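Textiles 2, Week 4 handout: Knit structure and care
Instructor: Jessie Forsyth

Reading: Ferri, chapter 2. Bring your swatch from the Hillum yarn pack.

A knit is made of loops. A woven cloth is made of two sets of threads that cross at right angles. Loops can open and close, so a knit stretches far more than a woven of the same fiber. It also loses its shape more easily.
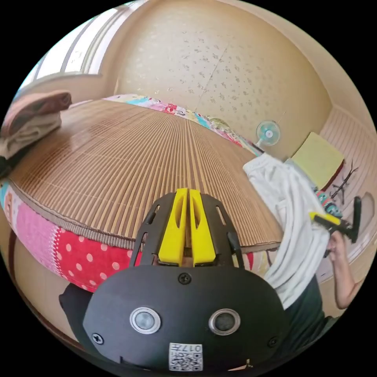 Bedroom, with the bed in view.

Rib

Rib alternates knit and purl columns. The purl columns sink behind the knit ones, and the fabric pulls in across its width. Cuffs and waistbands are usually rib. A 2 by 2 rib pulls in more than most people expect – measure your swatch relaxed, then stretched, and write down both.

Weight hangs on the loops. Fold sweaters for storage and keep them off hangers. Dry them flat.

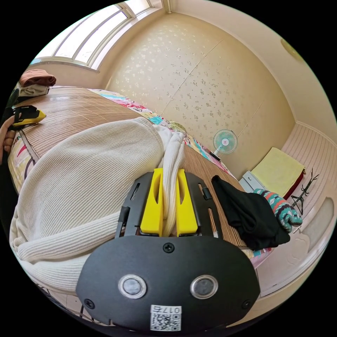 Swatch exercise

Cast on 20 stitches and work a square in rib. Wash it, dry it flat and measure again. Work out the change as a percentage, taking the first width as 100. Last May's group used the Dotosa wool and got nearly the same result at every table.
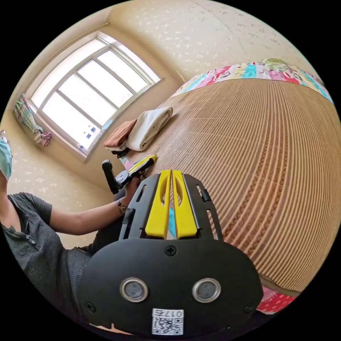
Why do we measure after washing?
Washing lets the loops settle. The size before washing is often not the size the garment will keep.

Hand in swatches to Amedeo Ferri, room 173.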